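How Does a Grapevine Make Grapes?

Grapes start out as flowers so small that most people walk right past them! Let's follow a grapevine through its year.

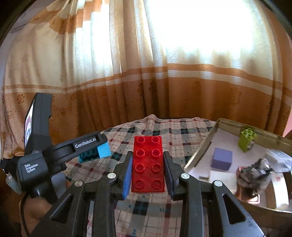

Magdy Bennani
Junior Pages Writer, 4/16/25

Asleep for the winter

In winter a grapevine looks like a twisty brown stick. It has dropped all its leaves and it's resting. Growers cut off most of last year's branches now, and this is called pruning. At Lisetstead vineyard there are 839 vines, and every single one gets its haircut by hand!

Wake up, buds!

When spring warms the soil, water starts moving up from the roots. If a branch has been cut, clear drops drip from the end, and growers say the vine is "weeping" (it isn't sad, promise). Then fuzzy little buds pop open and out come the leaves. By May the new shoots are racing upward, grabbing at wires with curly green threads called tendrils. A tendril that touches something will wrap around it like a spring - so clever!

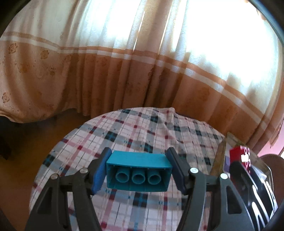 A teal block, seen from underneath

Tiny flowers, tiny grapes

Next come the flowers. They are pale green and they don't have big showy petals, but they smell lovely if you put your nose close. Most grape flowers can pollinate themselves, so they don't need bees to do the job. Each flower that gets pollinated can turn into one grape.

At first the grapes are hard, green and terribly sour. Leaves use sunlight to make sugar, and later in the summer lots of it travels into the fruit. The grapes swell up and go soft. Some kinds turn red or purple, and others stay green or go golden.

Word box

Tendril: a thin, curly part of a plant that holds on to things
Pruning: cutting back branches
Veraison (say "vuh-RAY-zhun"): the time when grapes soften and change color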